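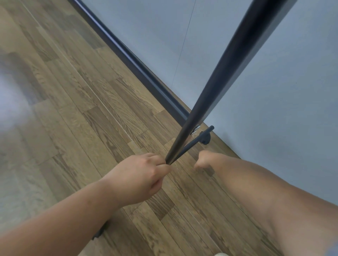 How often must the camera mast be checked before the arm is switched on?
Before every session, and again each time the mast was moved or somebody has loosened a joint. The check takes nine minutes when you know the list.

Mast and arm checklist, Llewellyn build
Shared workshop, Brumham. Checked in February, comments written the same evening.

1. Floor fittings
Foot sits flat on the floor and does not rock: OK
Screws tight by hand tool, not by fingers: OK
Comment: one screw took a quarter turn more. I marked it with white paint, so next time we see if it has moved.

2. Rods and joints
Rods straight, no dents: OK
Joints hold when pushed sideways: REPEAT
Comment: the lower joint gave a small click under the push. I opened it, cleaned it and closed it again. The click is gone, but please repeat this point before the next session.

3. Camera plate
Plate level: OK
Safety cord fixed to the mast and not to the plate: OK
Comment: the cord is the old one from Nerkoncombe. It is good enough for our camera. For a heavier one we must buy a new cord.

4. Cables
No cable lies inside the reach of the arm: NOT OK, corrected
Comment: the camera cable was hanging 14 cm too low. I shortened the loop and tied it – please do not cut this tie to get more length, ask for the longer cable.

5. Arm and controller
Emergency stop pressed with the arm moving slowly: OK
Arm stays still after the stop is released, until restart: OK
Speed limit set to 60 per cent for the first run: OK
Comment: the Rollosano controller forgets the limit after a power cut and goes back to 100. Read the number on the display each time, also if you set it yourself in the morning.

6. People
Everybody outside the tape line before power on: OK
One person stays at the stop button: OK
Comment: the tape line is worn near the door and should be made new.

Result: arm may run at reduced speed. Full speed only after point 2 is repeated and written here.

Still open: tape line, longer cable, second key for the controller box.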